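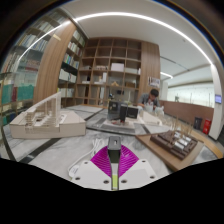 White cable on a marble tabletop.

Search this site Search

Flumano Film Credits: README

Flumano is a catalogue of supporting and small-part credits in studio pictures of the 1940s and 1950s. It covers two production companies, Arkon and Skurov, and the loans of contract players between them. The leading roles are also in the tables, but they were never the purpose of the work. I began it to follow what happened to a player after the contract was sold, and whether the parts became bigger or smaller.

Status of this release

The present version has 3,237 credit rows. The previous version had 3,036. Most of the new rows come from the Barbosa scrapbooks, which I could read only in August, when the library opened the reading room again after the roof work. A few rows were also removed, when one player was entered under the maiden name and again under the screen name.

Files

credits.csv is the main table, with one row for each person in each picture.
people.csv gives the names, with all spellings I have found.
pictures.csv has the titles, the release year and the company.
loans.csv records when a player under contract to one company worked for the other.
notes.txt contains longer remarks which did not fit in a cell.

All files are UTF-8, separated by commas, with the header in the first row. Please do not open and save them again in a spreadsheet before you join the tables. Some spreadsheet programs change the identifiers into dates, and then the join fails without any message.

Columns in credits.csv

person_id: joins with people.csv.
picture_id: joins with pictures.csv.
role_text: the role as it is printed, for example "Cigarette girl" or "Second reporter". I have kept the old spelling and the old vocabulary, also where it is not polite today.
billing: the position in the opening titles. Empty means the person is not in the opening titles.
credited: yes, no or unknown.
source: a short code, explained in notes.txt.
confidence: a for a credit seen on the screen or in a signed cast sheet, b for a printed programme, c for newspapers and everything else.

Where the information comes from

The strongest source is the opening titles of the pictures themselves, where a print exists that I could watch. After this come the company cast sheets. The Arkon sheets are typed and quite complete. The Skurov sheets are carbon copies, and in the later years somebody used them to plan the next picture, so there are pencil names over the typed names. In such cases I took the typed name and put the pencil name in notes.txt.

The Barbosa scrapbooks are the third source. They have 400 pages of cinema programmes and cuttings, glued in by a collector who cared more for the actresses' hats than for the dates. Many cuttings have lost the name of the newspaper. Rows which depend only on an undated cutting have confidence c, and the year is taken from the release of the picture.

Known problems

Release year and production year are not the same thing. Several Skurov pictures waited on the shelf a long time, and one of them was released after its leading man had already changed company. If you sort a career by release year you can get a wrong order. The column shoot_year in pictures.csv is better, but it is empty in many rows.

Uncredited work is not complete and will never be. A missing row does not prove that a person was not in the picture.

Awards are not included. An earlier version had a column for nominations, but the trade papers did not agree with each other, and I took it out.

Retakes are a difficulty too. When a part was cut and filmed again with another player, both can be on the cast sheet. I keep both, with credited set to "no" for the one who is not in the finished picture, if I know which one it is.

In loans.csv the money is left out. The sheets sometimes give a weekly fee, but it is not clear if the fee went to the player or to the company which held the contract.

How to use it

You may use the tables for teaching, writing and private research. Please mention the name Flumano and the version. If you publish a filmography from these data, I ask you to check the rows with confidence c against another source first. The programme scans are not part of the release, and I am not able to send them.

Corrections

Corrections are very welcome, especially from families who have contracts or call sheets at home. Please send the picture title, the name as it is printed and a short description of the document. A photocopy is enough. I answer slowly, mostly in the evenings, and the changes go into the next version.

Changes in this version

Barbosa rows added.
Duplicate persons joined where two sources agree.
The column "studio" is now called "company".
Spelling of "programme" made equal in all files.
Broken accents repaired in people.csv.

This site uses cookies to remember your settings. Accept Decline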